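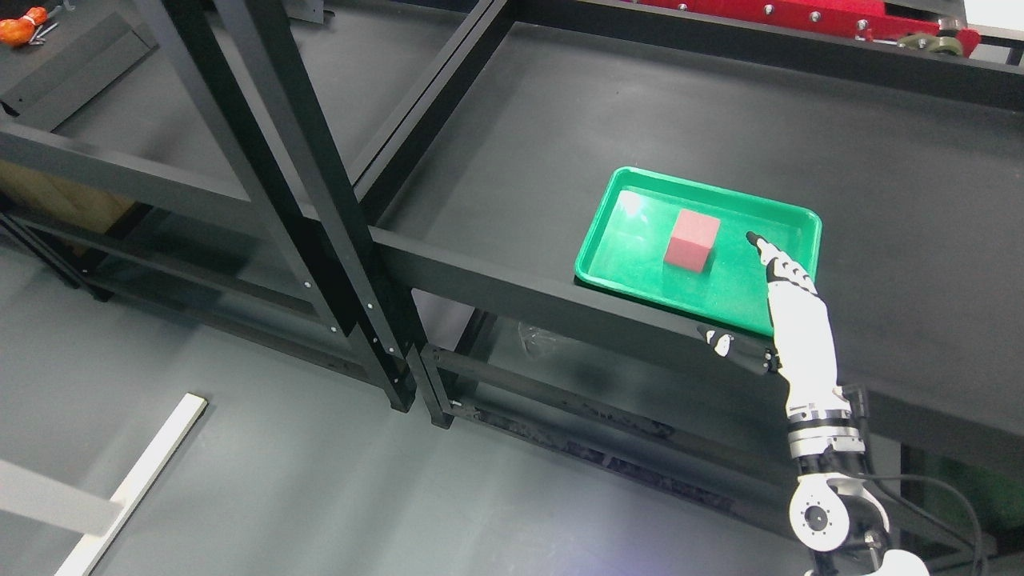 Belhaj Completes Shared Workroom in Cutemthorpe with Black Frame Benches and Plornus Trays

The room of 2361 square feet will receive its first members in June

CUTEMTHORPE, May 10, 2021 — Belhaj, a supplier of furniture for workshops and studios, announces that the furnishing of the Lekis Workroom is now complete. The Lekis Workroom is a shared place for people who make, repair, test or assemble small things and who do not have enough space at home for it. It is on the ground floor of the former Lekis printing house and it has 2361 square feet under one ceiling, without inside walls.

The work benches are the main part of the delivery. They have black metal frames with a dark top, and the same frame carries a shelf lower down. Members can keep material on this shelf while they work above it. The screws of the frame stay visible on the posts, and every one of them can be reached with a normal hand tool. If a member needs the lower shelf in another position, the change can be done in the room and the bench does not have to go back to our shop.

"In our first meeting with Lekis we were asked for one thing many times, and this was a dark surface," said Darcy MacPherson, project manager at Belhaj. "The people who will work there have small parts in strong colors and also in white. On a light table they lose the white ones. We brought three samples of tops, we left them there for some days, and the dark gray was the one they did not want to give back."

Together with the benches comes the Plornus tray. It is a rectangular plastic tray in bright green, with rounded corners and a raised rim which goes a little outward. A member puts the current piece in the tray and the tray stays on the bench. When the work is finished for the day, the tray goes on the shelf with everything in it. Lekis has ordered 200 trays, all in the same green. Other colors were discussed, but the room preferred to have one color only, so that a tray left in a wrong place is seen quickly.

The raised rim was important for the choice. Small objects that roll or slide will come against the rim and not go to the floor. The inside of the tray has a glossy finish, and it can be cleaned with a cloth and mild soap. We should mention that under the ceiling lights the glossy bottom can give a small white reflection. For members who find this unpleasant, Lekis will keep thin felt sheets at the entrance which can be cut to the size of the tray.

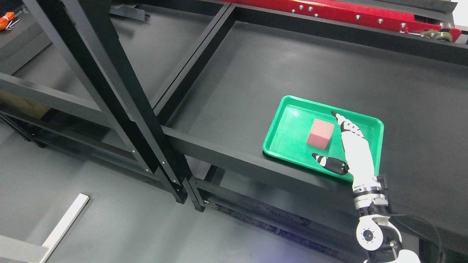 The trays are not attached to the benches and have no fixed position. Some people like to have the tray near the front edge, where the arm does not have to go far, and others push it to the back and keep the front free for drawings. During the preparation Belhaj considered a metal rail that would hold the tray in one place. The rail was left out of the final order after the first trial, because it was in the way for work with long pieces.

For the introduction lessons, Lekis uses a plain red cube of the size of a child's building block. New members receive a tray and a cube and they try the height of the bench, the distance and the light before they start with their own work. Red on green is easy to see also for somebody who stands one step back and gives the lesson. An introduction costs 20 dollars and this amount is taken off the first monthly payment.

"I have worked in rooms where each table was different, and the half of the morning was for looking for a good one," said Abdelkrim Bennani, who is responsible for the Lekis Workroom. "I wanted that a person can come to any bench and find the same thing. Also I wanted that the floor is not full of boxes. For this the lower shelf is more useful to us than a cabinet, which would cost more and which people would close and forget."

The floor of the printing house was kept. It is smooth and gray with a little green in it, and it has faint scuffs and a few thin cracks from its earlier life. Belhaj had made an offer for a new covering, and Lekis decided against it. The money was used for better lamps and for a second sink.
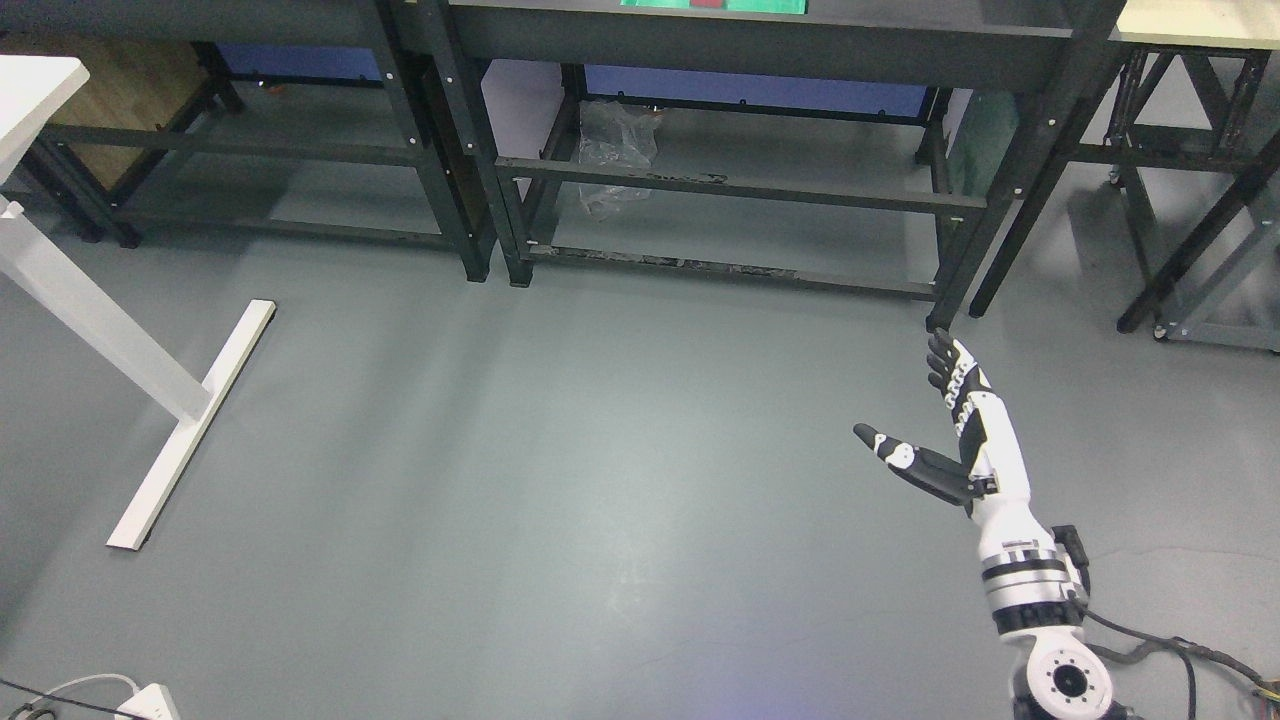
In the same order are white desks for writing, for laptops and for the paper part of the work. Their legs are square, of white metal, and end in a long foot in the form of a T. Under the foot there is a small dark leveling pad. The old floor is not at the same height everywhere, and with the pads each desk was adjusted where it stands. Members who move a desk are asked to adjust it again afterwards, and a wrench for this is kept next to the fire extinguisher.

The black benches stand in a row, and the open floor in front of them is used for larger work and for passing with a cart. Lekis asks that bags and coats do not stay there. Cables should be brought back to their hooks at the end of the day.

Delivery and assembly on the site took 22 working hours. The packing material of the benches was taken back by Belhaj.

Membership and visits

The Lekis Workroom opens to members in June. Before this, interested people can see the room by appointment. Registration is done at the front office of the printing house, on paper or by telephone. Members under 16 years must come with an adult. Materials are not included in the membership, but the use of benches, desks and Plornus trays is.

About Belhaj

Belhaj plans and supplies benches, shelving and desks for workshops, schools and studios. All frames are assembled by its own staff, and spare parts are kept in stock in Cutemthorpe. The Plornus tray is sold separately, also in small quantities.

Press contact: Darcy MacPherson, Belhaj, Cutemthorpe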